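Asante Introduces Robotic Arms at Kovine Preparation Center, Sets Out Commitments to Staff

Bench automation will take over repetitive folding and placement work; all current positions retained

Asante, which assembles and supplies prepared kits for clinical training programs, announced in September that it has begun introducing robotic arms at its Kovine preparation center. The program is being carried out with Rukance, the company's automation partner, and will extend to five workbenches during its first phase.

The Kovine center employs 40 people on its preparation floor. Each week the center sends out 3,000 kits to teaching programs, where students use them to practice basic procedures. Every kit contains folded cloths, a tray and a set of small parts that must be placed in a fixed order. Until now, all of this work has been done by hand, with employees repeating the same short set of movements for most of a shift.

Under the new arrangement, robotic arms will carry out part of the folding and placement work at selected benches. Employees will set up each bench, check finished work and handle any item that does not meet the standard. The company has confirmed that no position will be removed as a result of the program and that hourly pay will not be reduced for any employee whose duties change.

"Our employees told us plainly which parts of the job left them with sore hands and shoulders at the end of the day," said Wenjie Zou, director of operations at Asante. "Those are the tasks we looked at first. We also heard that people wanted a say in how the benches would be laid out, and they have had one."

Planning for the program began with a review of the preparation floor, during which 29 employees took part in interviews and bench trials. Their comments led to several changes in the original plan. The height of the benches was lowered, the stop control was moved within reach of a seated person, and the order of tasks was revised so that employees are not required to wait on the arm before starting the next tray.

Soft materials proved to be the most demanding part of the work. A cloth does not keep its shape when it is picked up, and a small error at the start of a fold can grow by the end of it. Rukance engineers and Asante bench staff have therefore spent much of the trial period on cloth handling, including where a gripper should make contact, how much pressure it should apply and how a cloth should be positioned before the arm begins.

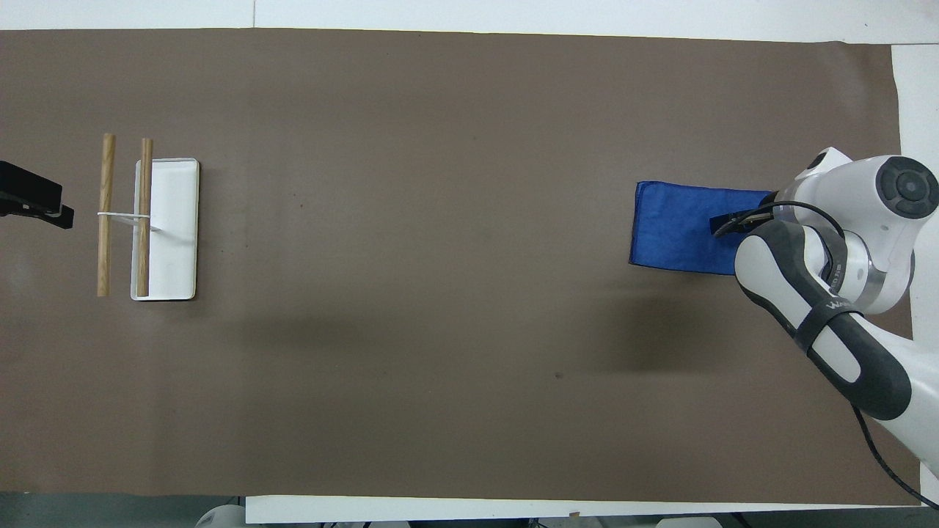
Benches are prepared to a common plan, so that an employee moving from one to another will find materials in the same places. Staff may propose changes to the plan through their shift lead, and proposals are reviewed every Saturday, when the floor is closed for production.

All preparation employees will receive paid training during regular working hours. The first part covers safe conduct near a moving arm, stopping and restarting a bench, and reporting a fault. A second part, open to any employee who wishes to apply, covers adjusting the arm's movements and preparing it for new kit types. Those who complete the second part will be eligible for the newly created position of bench technician, which carries a higher rate of pay.

The company expects the change to affect scheduling as well. The early shift, which now begins at 5 a.m., will be shortened once the first phase is complete – a request raised many times by employees with school-age children. Rotation between benches will continue, and no employee will be assigned to inspection work for an entire shift.

Asante will review the first phase with employees before deciding whether to introduce similar benches at its Pranano site. The review will consider reported strain, the share of kits returned for correction and the views of the people working at the benches. A written summary will be made available to all staff at both locations.

Employees with questions about training or scheduling may contact their shift lead or the operations office at Kovine. Press inquiries should be directed to the Asante communications office.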